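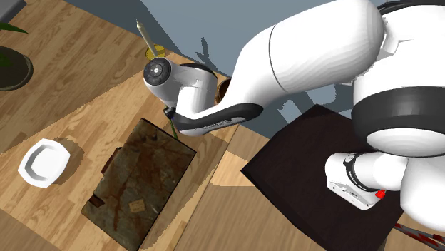
The cell with the arm reaching over the table, candle at the back, stone-textured case in the lower left.

Keeping a Simulated Robot Cell Healthy
Project report, Intro to Automation, Onholm

What I signed up for

My project was the tabletop cell in Brellinow, the simulator our class uses. Most people picked a task for the arm to do. I picked the cell itself, so my job was getting it set up properly, fixing it when it broke, and leaving it in good enough shape for whoever gets it next term. I thought this would be the easy option. Ha.

The cell is one white arm with a black gripper, mounted on a very dark pedestal, next to a wooden table full of household stuff. There's a plant, a candle, a brown bowl, a faceted white dish, a blue lid and a few other things. I inherited it from an earlier group along with a settings file 230 lines long and not a single comment in it. It did load, I'll give them that!

Getting the base right

The first thing I did was try to send the arm to a spot above the table, and it went somewhere else. It was a smooth, confident move to the wrong place. I spent my first evening blaming the joint limits (they were fine) and the second one blaming myself.

What I finally found was that the base position was written down twice, once in the settings file and once in the file for the pedestal, and the two didn't match. The arm was drawn in one place and planned its moves from another, 42 millimeters away. If you only watch the arm wave around in the air you'd never notice, but as soon as you ask for a point on the tabletop it's really obvious. I deleted the pedestal copy, so now there's one number in one place and both files read it from there.

I also set the pedestal and the wooden table up as separate bodies. Before, they shared one collision box that filled the space between them, and the planner treated that space as solid. Once I split them, the elbow had a lot more room on low reaches. I probably should have checked that before touching anything else, but I was having fun with the base.
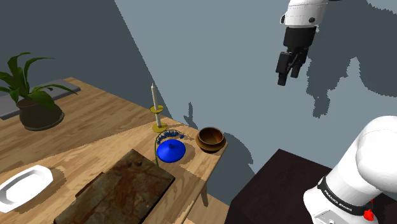 Gripper up and clear of the table, with the base on its dark pedestal at lower right.

The gripper

This was my repair job. The two fingers are supposed to move together, and in the version I got, one of them lagged on every close. With nothing between them it looked sloppy, and with something between them it shoved the thing sideways before the other finger showed up. I poked the brown bowl clean off the corner of the table this way (more than once, and okay, the last time was on purpose).

The fix was boring. One finger had its own damping value, left over from some test I guess, and the other used the default. I put both on the default and tied the second finger's motion to the first. After that I ran 4 open-and-close cycles with nothing in the grip and plotted both finger positions on the same graph, and the lines sat right on top of each other. I printed that graph out and stuck it on the wall in the Atallah lab, so that tells you how my November was going.

The parking pose

I wanted the arm to have somewhere to go between runs. The old parking pose had the hand low over the table, and if you reset the objects while it was parked, the candle could get placed inside the wrist. The simulator hates that. Everything near the overlap gets flung outward, and the candlestick is tall and skinny so it goes flying.

So I made a new pose with the fingers pointing down, well clear of anything on the table. My reset script sends the arm there first, waits 2 seconds for it to settle, and only then puts the objects back. I tried skipping the wait to save time and got another flying candle, so the wait stays.

Shadows

I lost a whole afternoon here. The lighting throws big hard shadows, including one of the arm and gripper on the wall, and the object tracker I borrowed from the Brernine project kept deciding that edges of shadows were edges of things. I turned the shadows off and it got better right away. Then I felt bad about it, because a real room has shadows, and turned them back on. They're on in the version I'm handing in, and the tracker still gets confused sometimes. I don't have a good answer for that yet.

Looking after it

My routine when I open the cell is pretty short. I send the arm to the parking pose and compare the joint readings to the saved ones. I open and close the gripper once with nothing in it. I touch one known point on the tabletop, which catches the base problem if it ever sneaks back in. Then I reset the objects and watch them for a bit -- if anything jitters, something is overlapping, and it's usually whatever got moved last.

For whoever gets this next: the settings file has comments now, and it's a lot longer. The flower's collision shape is still one fat box around the whole thing, arching stem and all, so the planner gives it way too much room. I started on a better one and ran out of time. The half-done version is in the same folder, switched off.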